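Sorting Power Adapters with a Wrist-Mounted Camera
Final project report, Whiteley robotics lab

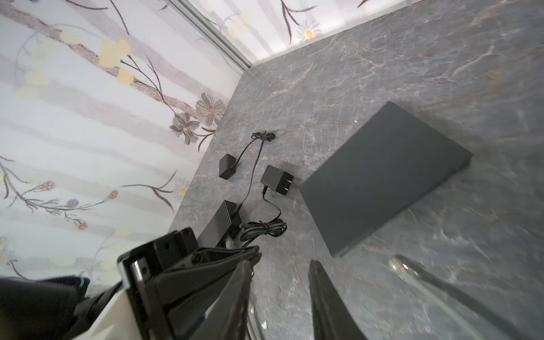 The goal of this project was to find out how much a grasp policy depends on the background it was trained on. Our group started in March with demonstrations recorded on a plain white table in the lab. The policy learned from those did well on the same table and badly everywhere else. We wanted to know if adding a small number of demonstrations from a home kitchen would fix that, or if we would need to record the whole set again.

Task

The robot has to pick up a power adapter and place it on the lid of a flat box. Adapters are awkward objects for this. They are black, the gripper fingers are black, and the cables can be mistaken for the body. A dark countertop with veining makes it harder, and patterned wallpaper behind it adds detail that has nothing to do with the task.

Data

We recorded 900 demonstrations in the lab and 90 in the kitchen. All of them were done by teleoperation. Only the wrist camera was used as input, along with the gripper opening and joint positions. Adapters and the box were moved by hand between demonstrations. Akihiko Fukuda did most of the kitchen recording and also wrote the script that threw out runs with dropped frames.

Training

We trained two policies with the same network and settings. The first, Urnitz, used lab data only. The second, Sendau, used lab and kitchen data, with the kitchen runs sampled more often so they were not drowned out.

Results

Each policy got 40 trials in the kitchen. Urnitz completed 20 percent of them. Sendau completed 90 percent. On the lab table there was no clear difference between the two.

Most of the Urnitz failures were grasps on a cable coil instead of the adapter body. It also closed early over bright veins in the stone. The failures left in Sendau came mainly from adapters lying close to the wall, where the wrist ran out of room to turn.

Limits

We tested in one kitchen, so we can't say that Sendau would work in another. We also did not try fewer kitchen demonstrations, which would be the next thing to run.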